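Nastthorpe Refill Project — progress report to the Grullon Fund
Tuesday, February 20, 2018

Hi all,

Well, it's been a busy winter! When I last wrote we were still arguing with the landlord over the drain, and I'm happy to say the drain is in and the shop side of things is moving again.

First, the numbers you asked for. We've signed up 248 households, against the 300 we promised by the end of March, and I think we'll get there (the school newsletter goes out next week, which always helps). Of the $500 set aside for printing, we've spent $226, mostly on shelf labels and the price list in two languages.

Soap is still our best seller by a mile. Benítez delivers dish soap in big drums now, so we're paying less for shipping, but the pump on the second drum leaks and I've asked them to swap it. Zuvetti has been slower — their laundry liquid was late twice, and I'd like your okay to try another supplier if it happens again.

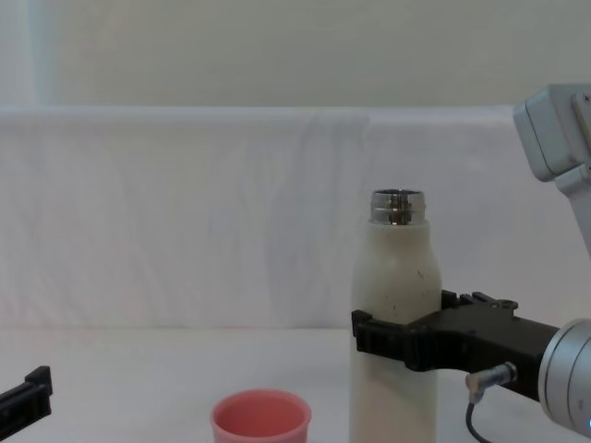

Bottles are the part of the budget I got wrong. I figured people would bring their own, and plenty do, but new members often show up with nothing, so we need a bigger stock to lend out. I'd like more of the white kind with the threaded metal neck, as the threads let us screw a cap or a pump on top. Could we move what's left of the printing money over to cover that?

Next up is the Saturday opening trial. I'll send the sales sheet with my next report.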